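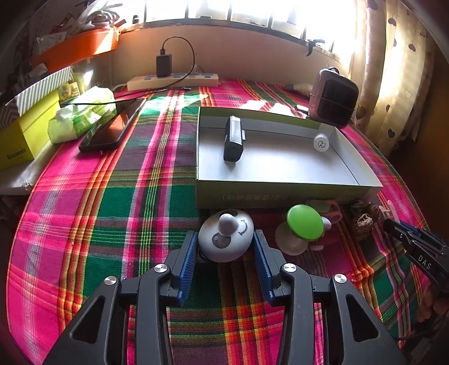

*Small things gathered on and around an open box lid, with a round white knob-topped gadget and a green-capped toy mushroom among them.*

**Gernden, September 7, 2021**

If you have a drawer in your house that no longer shuts (and we have yet to meet the household that doesn't), then the good people of Gernden would like a word with you, preferably over a cuppa. The town's Lid Month has come round again, and for the next four weeks residents are being asked to do one very small bit of tidying, on one flat surface, with one shallow box lid, and then to stop and put the kettle on.

That really is the whole idea. You tip the odds and ends from your worst drawer, shelf or coat pocket onto a bed or a low table, find yourself a lid or a tray with a bit of an edge to it, and put into it only the things you mean to keep. Whatever's still lying on the blanket when you've finished either finds a proper home, goes to somebody who'll use it, or goes out with the rubbish. The organisers at the Prultell Street neighbourhood house, who have been running the month since their own stationery cupboard became too embarrassing to open in front of visitors, say it can be done in the time it takes to listen to the radio news, though most of us tend to dawdle over the old keyrings.

Last year's effort was a lovely surprise to everybody. The neighbourhood house had printed 200 instruction sheets and was fairly sure it would be using the backs of them for shopping lists well into summer. They were gone before the first weekend was over, and by the end of the month 58 households had brought in a bag or a box for the swap table, which ended up so laden that a second table had to be borrowed from the hall next door. This year there are 2000 sheets, on a cheerful yellow paper, and you can pick one up from the library, the chemist or the bakery on Vodanska Road.

The favourite keepsakes are never quite what you'd guess. People are asked to jot down what ended up in the lid, and the lists make wonderful reading: a walnut or two, a power bank, a roll of tape, a stick-on wall hook that was bought for a particular tea towel in a particular kitchen two houses ago. Little toys do very well indeed. Grown men and women who came along quite determined to be ruthless have been known to go home with a plastic mushroom in their pocket, and good luck to them, we say!

Cables are the hard part, as anyone who has ever moved house will tell you. They breed in the dark, they all look the same colour after a while, and there's always that nagging feeling that the one you throw away will turn out to belong to the camera. The sheet's advice is to coil each one up on its own and deal with it before going on to the next, instead of trying to unpick the whole nest in one sitting.

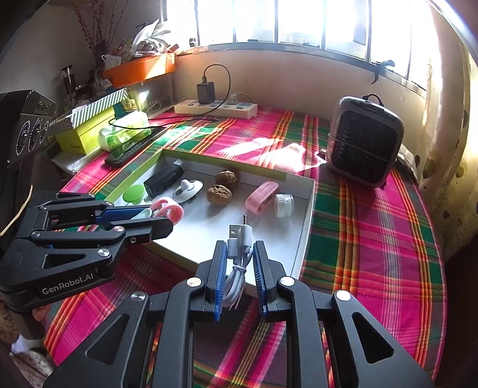
Once it's coiled, look at the plug end, decide what in the house it could possibly fit, and if you can't think of anything by the time you've counted to ten, pop it in the bag for recycling. Imai Electrical, near the post office, has kindly put a collection tub inside the front door and will take chargers, leads and worn-out adapters through to the end of the month. Please don't put batteries or power banks in the tub, as these go in the separate bin at the counter, and the staff would be ever so grateful if you'd hand them over in person.

For those who like a bit of company while they sort, the neighbourhood house is opening its back room on four evenings, with blankets, lids and biscuits supplied. Bring one drawer's worth, no more, or you'll be there until the lights go out. Children are very welcome and are, on last year's showing, a good deal more decisive than their parents. The swap table will be set up in the same room, and you needn't have brought anything to take something away.

A small exhibition of the lists is planned as well, pinned along the corridor with names left off, so you can admire your neighbours' treasures without knowing whose they are. Anyone who'd like theirs included should write clearly, fold the sheet once and drop it in the letterbox by the side gate. Spelling will not be marked.

Entry to everything is free, although a coin in the biscuit tin is always appreciated. The tin raised enough in July to replace the urn, which now boils at a speed some of the regulars have described as alarming. Sorting evenings start at half past six and the side gate will be left open.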